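Travel Club, Erkside Branch
Minutes of the June planning meeting, Monday, 7 p.m.

1. Last meeting
Minutes accepted. One member asked that "everyone enjoyed the bus" be changed to "some people enjoyed the bus." Changed.

2. Fall trip
Two offers were on the table, both for a long weekend on the coast.

Trimix wants $449 a head. The brochure says "all meals." The small print says breakfast, plus a boxed lunch on the first day. Several members doubted that the "sea view" rooms face the sea, as the map puts a parking structure in between.

Sameo would not give a price until we commit to 40 travelers. We have never filled 40 seats. It was pointed out that their last "guaranteed" departure was moved twice.

Agreed: no deposit to either firm yet. The secretary will ask Trimix for the room list in writing and ask Sameo what happens if only around 25 sign up.

3. Ren ferry day trip
The ferry office says the crossing takes 50 minutes. Members who have made the crossing did not believe this. The proposed schedule leaves no slack for lunch and the return boat. Sent back for a rewrite with a later return.

4. Travel insurance
The group policy was described as "comprehensive." It excludes missed connections, which is the only thing we have ever tried to claim for. Renewal put off until someone has read all of it.

5. Slide night
Kept on the calendar, with a limit of 50 slides per person. Two members voted against any limit. Doors open at 7.
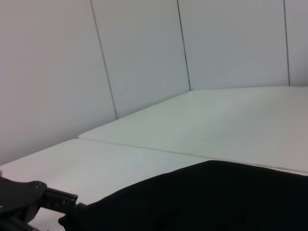
6. Next meeting
Same room, same time, first Monday of next month. Trip quotes to be sent out beforehand, with the small print attached.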